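Re: [gripper-club] Shirt folding recordings and the cable question 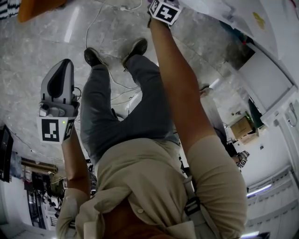 Head camera view from the club room, both hands up, cables still on the floor.

Hi all,

Thanks for the quick answers to my last one! I'll quote the long message from the Rotetti table and go through it in pieces, so scroll down if you only care about the schedule.

> We went through the first batch from your side and most of it looks good. 176 recordings
> came over and the script threw out 19 of them, all for the same thing: the tracker lost
> the markers on one hand for too long. Could you find out what people were doing in those?
> Also, can we agree on a rest position? Some of you start with the hands in your lap, some
> start with them out in front, and it makes the first second of every recording useless
> to us.

OK so I sat down with a bag of pretzels and watched all 19. In nearly every one the person turns a wrist inward to get at the far sleeve, and the marker on the front ends up pointing at their own stomach. That leaves the one on the side, and if the elbow comes up at the same moment you lose that too. I did it myself in four of them, so no finger pointing from me.

What helped when I tried again last night was walking around the corner of the table instead of reaching across it. It feels slow and a bit silly, but the tracker held on the whole way through. Try it and tell me if it works for shorter arms (mine are long and I cheat without noticing).

For the rest position I'd go with hands out in front, apart, front markers facing away from you, hold for a slow count of two, then start. I know the lap is comfier. Can everybody live with that until the Wineck meet? If somebody has a strong opinion, now is the time, because I'm printing the card for the wall this week.

> Second thing, the cables. Two recordings end with somebody saying a bad word and the
> picture going sideways.

Ha, yes. One of those was me. The cables in our corner have been a mess since October and I keep promising to do something about it. I bought a roll of the Jõgi floor channel, the flat kind, and it sticks fine on our floor as long as you wipe it first. There's enough left for your table if you want it. Until it's down, please look at your feet before you step back – the white ones are the worst.

Also, whoever adjusts the strap for a shorter person, please put it back when you're done. I spent ten minutes last time thinking the buckle was broken.

> Last, how many do you think you can get us before the deadline? We'd like to start
> training on the Dastis machine as soon as the set is big enough.

I did the math and I think 747 in total is doable if the three evening slots stay full. A full slot gives us 20 good ones per person when nothing goes wrong, and fewer when we're teaching somebody new, which we should keep doing anyway. The first-years are getting really fast at this! One of them folded a T-shirt with the grippers better than I fold one with my hands, and I have asked for lessons.

Slots are 4:30, 6:00 and 7:30 pm, same as before. The 7:30 is the one that needs people. Put your name on the sheet by the door or just reply here, and bring a shirt or two you don't mind getting pinched – plain ones with long sleeves are what we're short of.

I still owe you the list of which files are which. It's half done and I'll send it as a separate message so it doesn't get buried under this one.

See you at the table,
your shirt folding lead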